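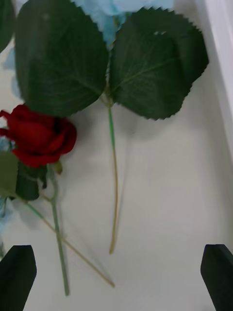 I have come to think that people who build robots in shared workshops give too much of their attention to the arm and far too little to what the arm is asked to pick up. I include myself in this. When our group at Pradbridge started on the bouquet project, we talked for most of October about joints, cables and mounting plates. The flowers were an afterthought, bought in one go from a craft supplier because they were cheap and would not wilt.

The job sounds simple. Two arms sort artificial roses and hydrangeas and gather them into a bunch. A child of six can do it without being shown. I now think it is one of the most useful things a small workshop can attempt, and more of them should try something like it before they go anywhere near another stack of cubes.

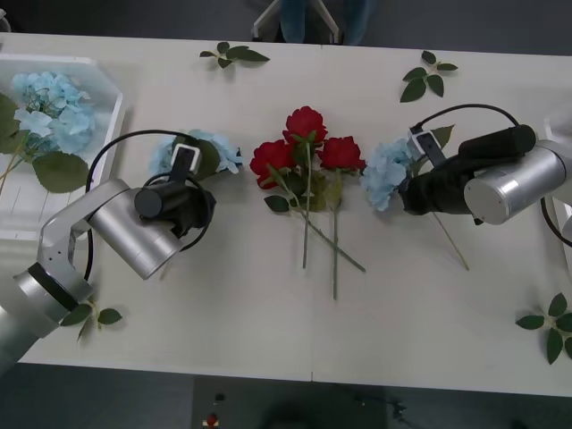
A cube tells you very little. It has flat sides, it stays where you leave it and it looks much the same from wherever you stand. A flower has a heavy head on a thin stem. Pull one stem and the two lying across it may move as well. Leaves hide the part you want to hold. Each of these is a small problem, and they come all at once, as they do in a kitchen drawer or a laundry pile.

Ryota Kaneko, who has more patience than I do, kept a notebook through the early attempts. Out of 79 tries at lifting a single rose from a crossed pair, 17 ended with the rose held and the other stem left alone. We were disappointed by that. I have since changed my mind. On the cube task we had reached a good score within a few evenings and learned hardly anything from it, while those failed lifts filled pages. Most of them came down to where along the stem the fingers closed. That is a thing you can work on.

There is a fair case against all this. Kumiko Koyama put it to me over tea: a home builder has limited time, and an easy success keeps people coming back. She has seen more than one project end up under a dust sheet. I take the point, and I would not hand a beginner two arms and a heap of stems on the first night. But I would bring the awkward objects in early, perhaps in the second week, with one arm and one flower.

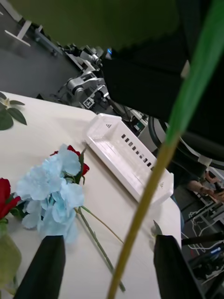 ## What it costs

Less than you might expect, once you have the arms. Artificial flowers can be dropped and squashed a good many times before they need replacing. A shallow plastic tray gives you somewhere to put them. We spent longer routing cables than we did on anything to do with the flowers, and I would still like that part done again properly.

The larger cost is in looking. A camera at the wrist sees well until something comes close to it, and with flowers something always does. A leaf near the lens can take up half the view, and a bloom can take up nearly all of it. Ryota wanted to add more cameras. I wanted to slow the arm down and approach from the stem end. We did a little of both, and I still think slower was the better half – it is also free. 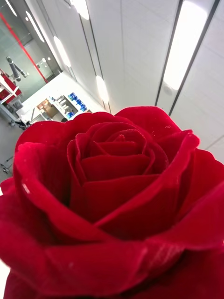
*A rose close to the wrist camera, with the ceiling lights behind.*

My advice to any workshop choosing its next task is to go round the house first and pick up whatever is limp, tangled or badly balanced. Put that on the table, write down every failed attempt, and leave the cubes in their box for a month.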